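Learning to Like My Grandmother's Recipe Box

2021-06-26

I have been meaning to write this one since November, when my aunt handed me a shoebox tied with kitchen string and told me she was tired of moving it from closet to closet. I said thank you, put it on the back seat, and drove home with the heat on full and the whole car smelling faintly of cinnamon and old paper. Then I set it on top of the refrigerator and there it sat, all winter and most of the spring.

I knew what was in it, of course. My grandmother's recipe cards! We all knew about the cards. She kept them on the shelf above the bread box and you were allowed to look but you washed your hands first. When I was little I thought she had every recipe in the world in there. She didn't, but she had plenty, and she had them filed in an order that made sense to her alone. Chicken was under S, for supper. Pie crust was under P, which gave me hope, but all the actual pies were under C, for company.

So, a few weeks ago, on a rainy morning when I'd already cleaned out the silverware drawer and couldn't think of another excuse, I took the box down and started reading.

The first thing I learned is that my grandmother did not write recipes for other people. She wrote reminders to herself. There's a card for a lemon cake that says, in full, "Same as the other but with lemons, less milk." Which other? I have been through the whole box twice and I have three candidates. There's one for rolls that gives the flour and the yeast and then just says "until it looks right." Oven temperatures are mostly "hot" or "not so hot," and one card, for a custard, says "watch it," underlined so hard the pen went through.

I grew up on a different kind of recipe. My mother cooked from the Lavari cookbook, the big one with the orange cover, and everything in there was measured to the quarter teaspoon. I learned to cook that way too, with the book propped against the toaster and a thumb on the line I was reading. If it said to stir for two minutes I looked at the clock. I turned out perfectly good dinners, and I never once learned what I was looking at in the pan, so a card that says "until it looks right" made me want to lie down on the floor.
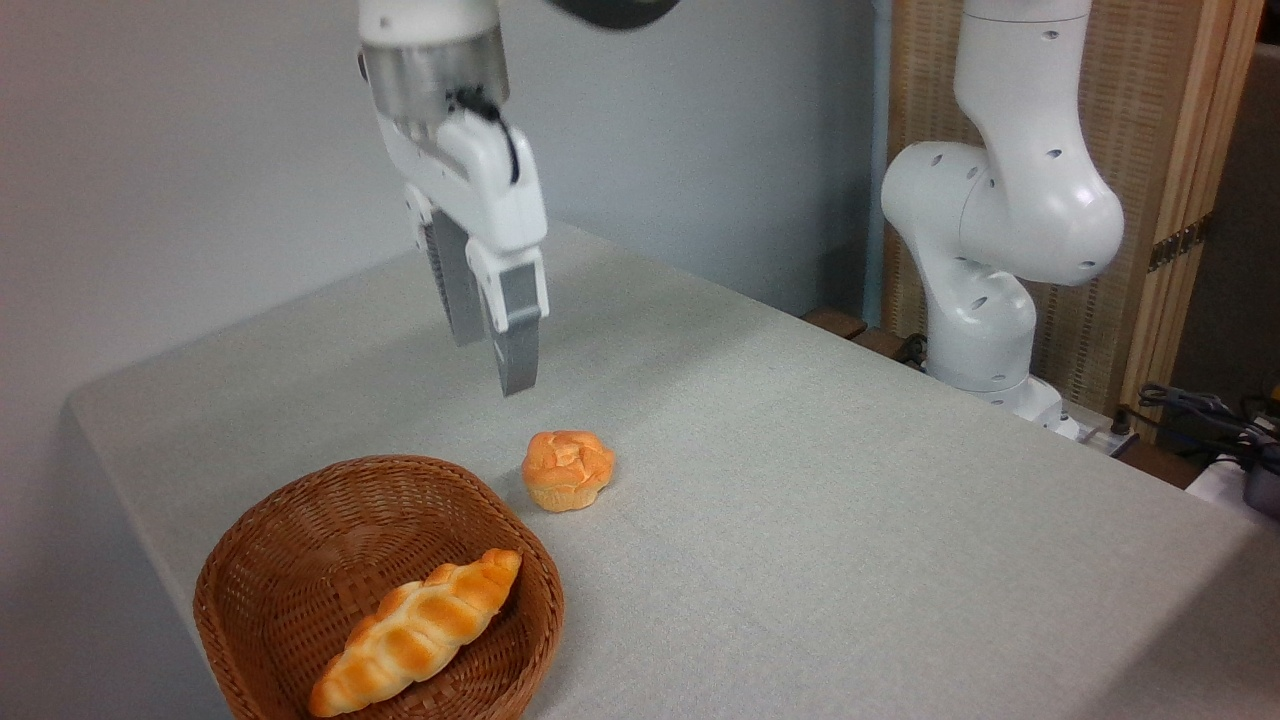 I started with the rolls anyway, mostly because I had flour in the house. The first batch came out like something you'd use to prop open a door. My husband ate two of them with a great deal of butter and said they had good flavor, bless him. For the second batch I let the dough sit longer, and it puffed up and then sank back down on itself while I was on the phone, and those were sour and flat and a little bit gray. I was ready to go back to the orange cookbook for good.

What changed things was calling my aunt. I asked her what "looks right" meant and she was quiet for so long I thought the line had dropped. Then she said, "Well, you know how your earlobe feels?" And I did, and I stood there in the kitchen pinching my own ear with one hand and the dough with the other, and that's how the third batch got made. Soft, shiny on top, pulled apart in layers. I had one standing up over the sink, too hot, and I'll admit I got a bit teary, and I don't think it was only the steam.

After that I got greedy. I made the bean soup (easy, and better on the second day), the pepper relish (not easy, and the house smelled of vinegar until the weekend), and something called Pretorius pudding. I have no idea who or what Pretorius was. It isn't a family name on either side. My aunt thinks it may have been a neighbor back when they lived over the hardware store, and my mother is sure it was the brand on a tin of something. It's a baked pudding with raisins and brown sugar and a thin custard that goes over the top at the end, and it is the plainest-looking thing you ever put on a plate and I have now made it four times. I use up to a cup of raisins, which is more than the card says, but she was thrifty about raisins and I'm not.

The cards themselves have turned into half the fun. Some are real index cards and some are the backs of envelopes, and the one for date bars is written on a receipt from a dress shop, Stilaretti, for a pair of gloves. I keep wondering what the occasion was. She wasn't a glove person, or at least she wasn't by the time I came along. There's a card with a phone number on it and no name. There's one where the recipe stops halfway and turns into a list of what everybody wanted for Christmas, and I read that one out loud to my mother, who had asked for roller skates and did not get them and apparently still has opinions on the subject.

I've been copying them all out into a notebook. I did think about typing them up properly, with temperatures and minutes and so on, so that my kids could use them without having to pinch their ears. I even started one that way. But I found that when I'd put in every number the thing didn't sound like her anymore, so now I do it a little differently. On the left page I copy exactly what she wrote, spelling and all. On the right page I put down what I did, and how it went, and what I'd do next time – including the door-stop rolls, since somebody down the line might find that a comfort.

My handwriting isn't what it was, I should say. I bought a nice Davesora pen for the job and it helps some, though it smears if I don't wait, and I am not good at waiting. The bean soup page has a big blue thumbprint on it. Then again, her page for the same soup has a brown ring from the bottom of a coffee cup, so I suppose we're even.

A few of the cards have me beat. I can't get the divinity to set, though I'm told that's the humidity and I should try again when it's cooler. The lemon cake is still a mystery. I've tried it with the first of my three "others" and it was fine, a nice enough cake, but I remember hers being damper in the middle and a good deal more sour, and with a sort of crackly sugar on top that isn't mentioned on any card at all. If any of you had a grandmother who made one like that, I would dearly love to hear how she did the top. Leave me a comment or send me a note, whichever is easier.

I have the second candidate picked out for tomorrow, provided I remember to buy lemons. It calls for sour milk and a "not so hot" oven, and I plan to sit on the step stool in front of the oven door with my coffee and watch it the whole time.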